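Progress report no. 2 to the Purdale Small Enterprise Fund
Project: Business Lunch and Evening Dining at Lorley
Prepared by: Azra Radonjić, project lead
Date: March 9, 2025

1. Summary

In this period we finished the training of the kitchen team, agreed on the spring menu with our chef, and started the lunch service for companies. The private dining room is open, but later than we planned. The spending is inside the approved budget, except for one line that I explain in section 4.

2. Work done in the period

The lunch menu has now three courses and can be served in one hour. This was the main wish of the companies we talked with before we applied for the grant. Their guests often have a meeting directly after the meal and do not like to look at the clock. We tested the menu with invited guests on 11 lunches and asked each table to fill in a short form. The comments on the food were good, especially for the smoked trout and the barley with mushrooms. The comments on the waiting time between the first and the second course were less good. We changed the order of work in the kitchen, and the main course is now prepared up to the last step before the guests sit down.

The wine list was made shorter. Our supplier Mateos helped us to choose bottles from small producers in the region, and all of them can be ordered also by the glass. The staff had two tasting evenings, so that they can advise a guest who must choose for the whole table and does not feel sure.
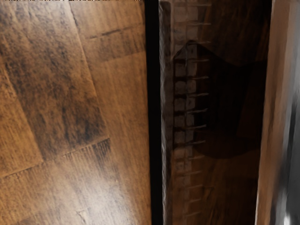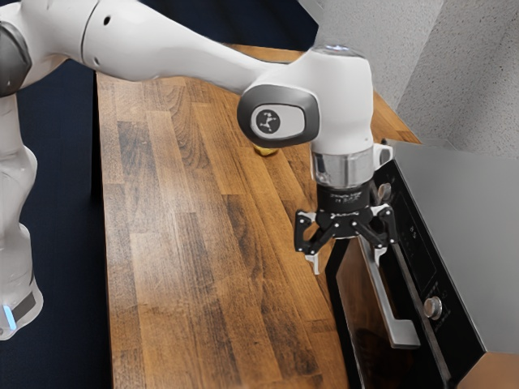

Wood floor (first picture) and butcher-block countertop with built-in oven (second picture).

3. Private dining room

The room was planned for the end of last year. The sliding wall from Nakwood came late and one panel had the wrong height, so it had to be made again. Nakwood did not charge us for the second panel. The room seats nine people at one table and it has its own entrance from the courtyard, a point that two law offices in Purdale have already mentioned as the reason for their booking.

The sound is still not right. When the main room is full, one can hear the conversations through the wall. We will try heavy curtains first, as it is the cheaper way, and report the result next time.

4. Money

Training, menu development and printing are paid completely. The line for furniture is overspent, because we bought better chairs than in the first plan. The old model was not comfortable for a dinner of several hours. I ask the Fund to allow us to move the difference from the line for advertising, where we have spent very little. The invoices are in annex B.

5. Indicators

Evening covers per week: target 100, reached in the last two weeks of the period.
Lunch covers per week: target 100, not yet reached.
Regular company accounts: 11.
Staff trained: 9.

The lunch number is growing slowly. Several companies told us that they make their booking plans only once in a quarter, therefore I expect a clearer picture in the next report.

6. Next steps

We will introduce online booking for the private room, with a choice of menu in advance. The chef will prepare a vegetarian version of the full evening menu. In August Lorley will be closed for two weeks for the yearly holiday, and the final report will be sent after we open again.

Annexes: A, guest comment forms; B, invoices; C, spring menu and wine list.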